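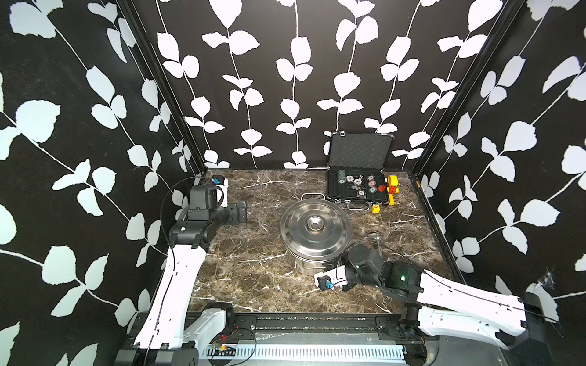 2 min read

Cell 2 gallery: teleoperated pot and lid task
Posted by Mỹ Lý, June 28, 2022

Notes and a still from the two-arm demonstration work on the Lurkholm cell. The operator drives both arms by remote control, and joint positions, gripper commands and camera streams are logged together at 60 Hz. Each demonstration is capped at 42 seconds. The set stood at 883 accepted episodes when this page went up, against a target of 2,000.

Stock pot, lid on. Stainless steel on a brown marble tabletop, with the right gripper near the pot and the left one reaching to the far side, holding nothing. The task is to take the lid by its knob, set it on the table and put it back. The knob is round and polished, so the approach angle matters more than the grip force. Operators are asked to come in slowly and close once.

Background. The walls carry a white leaf pattern on black. We changed over to printed panels in March, after policies trained in the plain cell did poorly at the Eyvindsson site. The panels are swapped between blocks; the pattern name goes in the episode header.

Other objects. The open case with the foam insert stays on the table during pot episodes, as do the yellow-and-red toy piece and the small yellow block. They are distractors and are not to be touched. If an arm moves one, the episode is kept but tagged.

Cameras. The view is from the fixed camera. A camera module is also mounted on the left gripper – check its bracket screws at the start of each shift.

Control software is Fluvero 3, replay and trimming are done in Flavari. Episodes with a dropped stream are rejected at import and do not count toward the total.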